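Cinow Releases Revised Bench Procedure for Rack Switch Cabling

SISWOOD, 7/21/20 – Cinow, a supplier of network installation services, has released a revised bench procedure for the preparation and cabling of rack-mount switches. The procedure replaces the version issued in December and applies to all units staged at the company's Siswood workshop.

Under the revised procedure, a switch is laid flat on the work surface before any cable is connected. Mounting brackets are fitted at this stage and checked against the rack drawing. The ports must stay reachable from the front of the bench, but the unit need not be square to it. Patch cables are set out next to the switch, one at a time, with the plug end free and no bend tighter than the cable maker allows. A small wooden board may be kept on the bench as a rest for cable and loose parts.

The procedure has 11 steps, down from 47 in the December version. Most of the steps removed dealt with paperwork that is now handled when the unit is received. Two inspection points remain: one before the first plug is seated and one after the last. A plug that does not latch on the first attempt is withdrawn and inspected – it is not pushed in a second time.

Cinow tested the procedure on 755 port connections during the spring. Garnivdale, which operates branch office networks, has adopted it for its current switch replacement program. Harries will use the same text as the basis for its technician training.

The procedure covers copper patch cables only. Fiber connections, power cabling and grounding are covered by separate documents, which are unchanged.

Printed copies can be ordered from the Cinow service desk in Siswood. Existing customers will receive the new version with their next scheduled delivery.

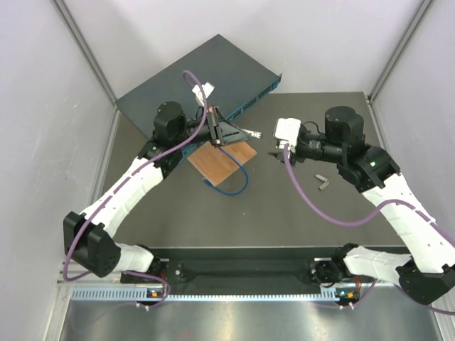
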